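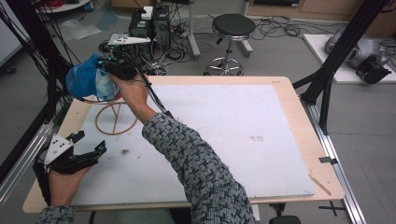 No. 414

May 26, 2019

Caps and the single-pole stand

The cap in question is blue cloth with white stripes and a white panel. It has no stiffening worth mentioning in the crown, so when it is picked up by the cloth it collapses into a bunch and stays that way until somebody opens it again. Most of my soft caps behave like this. The stiffer ones hold a dome on a shelf with no help and are not covered here.

I have been keeping soft caps on a row of wall hooks since October. The results were poor enough that I bought a stand, a Tiltora, the tabletop version with one pole and a round foot. It came from the housewares shop in Flundham, the one next to the tile place, and was the last one they had in yellow. The other color was black. I would have taken either.

Why hooks fail

A hook takes the full weight of the cap on a few millimeters of cloth. On a cotton cap that is a small load, but it is applied for days at a time, and damp cloth gives more easily than dry cloth. After a month on hooks, four of my caps had a raised point at the back of the crown. Washing removed the point from two of them. The other two still have it.

Hanging by the closure at the back is better for the crown and worse for the bill, which ends up pressed against the wall. The bill then takes a slight twist. I tried clips on the bill edge as well and they left marks.

The stand

The foot is a ring of thin tube lying flat on the table. One straight crossbar runs across the inside of the ring and splits it more or less in half, and the pole rises from the crossbar, with a small weld at the joint. There is nothing else down there. The finish is a gold or mustard color depending on the light.

Mine weighs 1,163 grams on the kitchen scale. The cap weighs far less than that, so the load on top is not a concern for stability. The concern is sideways force when a cap is pulled off in a hurry. With a ring foot the stand tips over the edge of the ring, so the diameter matters more than the weight. I pulled at the top of the pole with a luggage scale hooked around it and got a reading of roughly 200 grams before the far side of the ring lifted. I did this in several directions and the readings were close enough that I stopped writing them down.

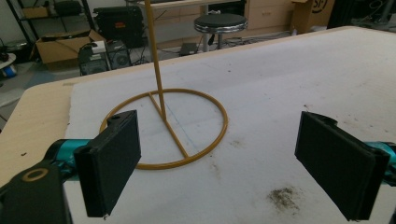

Base ring, crossbar and foot of the pole.

The open ring has one practical advantage over a solid disk, in that crumbs and grit stay on the table and can be wiped up without moving the stand. The crossbar does get in the way of the cloth. I wipe one half and then the other.

A disadvantage: on a soft surface the tube settles slightly and the pole can end up off vertical. On bare wood mine stands straight to within what I can judge with a small level. If yours leans on bare wood, turn the stand a quarter turn and look again. If the lean moves with the stand, the fault is in the weld. If it stays pointing the same way, the fault is in the table. I had the second case on the hall table and fixed it with a folded piece of card under one leg.

Order of work

Shape the cap before it goes on the pole. I do it on a flat table, in this order.

1. Hold the cap by the cloth above the bill and let it drop open.
2. Put a fist inside and push the crown out from the center, then work toward the seams.
3. Run a thumb around the inside band so that no part of it is folded under.
4. Set the bill curve with both hands. Do not fold it at the middle.
5. Place the cap over the top of the pole so that the center of the crown takes the load.

A bare pole top is too narrow for step 5 and would repeat the hook problem in a new location. I made a pad from a rolled hand towel, bent over the top and tied underneath with string. The pad needs to be wider than a fist. A foam ball with a hole in it would probably do the same job and look neater, but I have not tried one.

For washing I use Erum, the unscented one, in cool water in the sink, nine minutes, then a rinse until the water runs clear. Do not wring the cap. Press it between two towels, shape it as described and put it on the pad. With the window open a cotton cap is dry by the following morning. In the bathroom with the door shut it took twice as long, and the band was still cool to the touch at breakfast.

White panels deserve a separate line. If blue dye is going to move into a white panel, it does so while the cap is lying wet and folded on itself. Keep the two colors from touching until the cap is dry. This is easier on a stand than on a rack, where the crown tends to flop down onto the bill.

Capacity

One stand holds one cap properly. I have stacked three, and the bottom one came out with a good crown and a flattened band. Two is acceptable for dry caps of about the same size. For wet caps use one.

The remaining caps are now in a drawer, nested one inside the next with the bills facing the same way, and the one washed most recently gets the pole. The hooks are still up and hold the dog leash and a bag of clothespins.

Jankauskaitė in Flundham sells a wooden cap block that fits over a pole of this kind. It costs more than the stand did. I have asked whether they make it in a smaller size and will add the answer to this page when I have it.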